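# Foam Blocks and Little Pegs: the Clolton Play Table

I have been collecting small building blocks for years, and the foam ones are still my favorites! They're light and quiet, they come in the kind of color you can spot from the doorway, and you can squeeze them (I always do). We have a play table at Clolton, where we try out pieces before they go into the lending boxes. The whole collection is up to 2,669 pieces now, with 626 of them in foam alone - blues and greens mostly, plus a purple set I'd been wanting forever.

**Blue, with a green neighbor.** I love how the foam gives at the sides when it's pinched. The green cube off to the left has a round hole through it, so it's ready for threading or pegging. 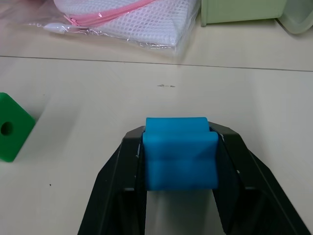
Chiamaka Nnaji wrote in to say that her kids stack the foam ones higher than the hard ones every time, and that the blocks with holes are always the first to vanish under the couch. She'd like to know if we ever lend out just the drilled pieces. We do! Ask for the Orkness box, which has 200 of them and a bag of laces.

**On pegs and holes.** If you only ever stack your blocks, you're missing half the fun, so get some with holes in them and start poking things in.
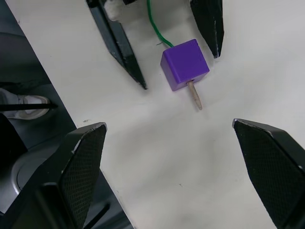
Pegs are what turn a pile of cubes into a building set. You can make wheels, necks, chimneys, very silly noses - we had 14 different animals going one afternoon in July, and the giraffe was glorious. A wooden peg coming out low on one side, like the one in the purple cube, makes a terrific tail or a spout, and something thin and green curving up from a top corner gives you a stem. Purple radish, anyone? Samer Boutros has already asked for a whole vegetable garden, so turnips are next.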